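Plondine Chess Club, minutes of the April meeting

I'm doing the minutes again as my handwriting is the least bad, so apologies if I've got anything muddled. We started at half past seven, once the urn had boiled.

Last month's minutes were agreed after I changed "Buscombe lost" to "Buscombe drew" on board 2 (sorry, Buscombe!).

League. We beat Clernico at home and that puts us second, with one match left, away to Okeke on Thursday. Two cars are going and there's a spare seat in mine. Please be at the library steps by six, as they start the clocks on time over there and won't wait for us like we waited for them.
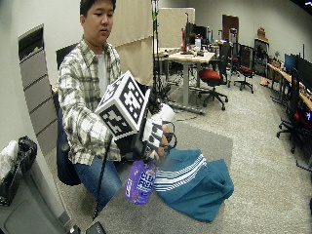 Plaid shirt, white T-shirt and a black office chair.

Summer rapidplay. Long chat about this one, longer than it needed really. We had 72 entries last year and the hall will take 75 if we put tables along the stage, so we're capping it there and running a waiting list. I wanted five rounds, most people wanted six, so it's six. Lunch will be a proper hour this time (the queue at the bakery was dreadful).

Clocks. Two of the digital ones keep resetting themselves to the blitz setting. I've said I'll try new batteries before we spend any money. The old wooden clocks stay in the cupboard, though I still love the tick.

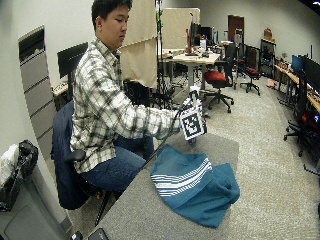
Eyes down at the grey-topped table.

Juniors. The beginners' group is going really well and has asked for a second set of endgame sheets. Agreed, and I'll print them at work.

Any other business. Could whoever borrowed the book on the Caro-Kann bring it back, please? It's been gone since before Christmas and I'd quite like to stop losing to it.

We finished at ten past nine and played blitz until the lights went off. Next meeting is the same time next month, upstairs.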